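4.2 Mixed boxes in bedrooms

Most of the containers in our sample had one clear use, such as sewing, medicine or school papers. The rest held things that had little in common, and we coded these as mixed boxes. Of the 65 containers logged in the Hostusden homes, the bedroom ones were the hardest to code. Coders often agreed on the single items but disagreed on what the box was for. Figure 3 shows the kind of content we mean. 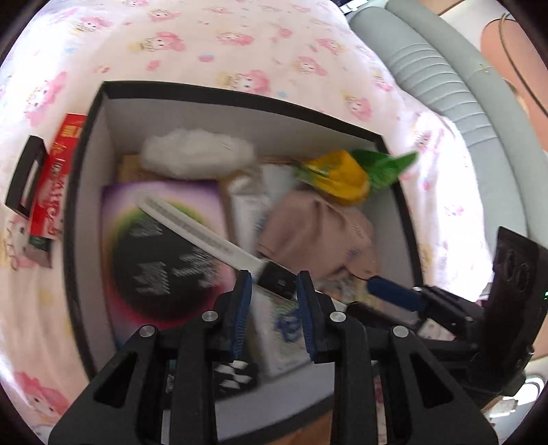
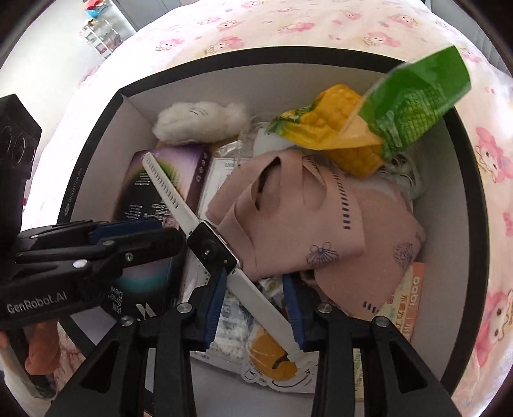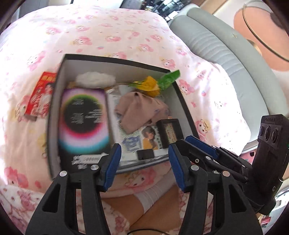

Figure 3. Open mixed box with a black rim. Contents include a white fluffy item and a flat item with a purple, multicolor printed face.

We logged 463 items from mixed boxes. Each item was given one of four codes: in use, kept for later, kept for feeling, or no reason given. The codes come from the Talgate household inventory (Delorme and Toma), with one change. Talgate splits "kept for later" into spare parts and supplies. We merged the two after the pilot round in January, when residents could not tell us which of them applied to things like leftover packaging, half sheets of stickers or single gloves.

Printed paper and packaging caused the most trouble. A leaflet may stay in a box long after the product it came with is gone, and the box a product was sold in is often used to hold something else. The coders were told to log the packaging and the contents as separate items if the packaging could be closed, and as one item if it could not. Empty packaging was logged under its own line. Plastic bags were logged only if they had something in them.

Soft items were the second problem. A piece of cloth that has been folded or bunched up takes the shape of the space left for it, and coders working from pictures alone gave the same piece different names (hat, mask, sleeve, pouch). In those cases we used the word the resident used. Where the resident did not know either, the item was logged as "cloth, small" and left out of the counts by function. It stayed in the counts by material.

Artificial flowers, ribbons and other decorations were coded as kept for feeling only if the resident said so without being asked. Pichler argued during coding that this rule is too strict, and that decorations put away in a box are often waiting for a shelf or a holiday. We kept the rule so that our results could be compared with the Hamel homes, where it had already been used, but the point is a fair one and we return to it in Section 6.

Residents described mixed boxes in terms of place more than content. One resident called hers "the one that goes on the bed when I look for something." Another said she never sorted it, only took things out and put them back on top. This fits what Lefèvre and Jacquet found for kitchen drawers: flat and heavy things work their way to the bottom, light things stay near the walls, and whatever was used last lies across the rest. For this reason the order of removal was written down for each box, starting from the top, along with the corner each item came from. Items lying across more than one corner were marked as center.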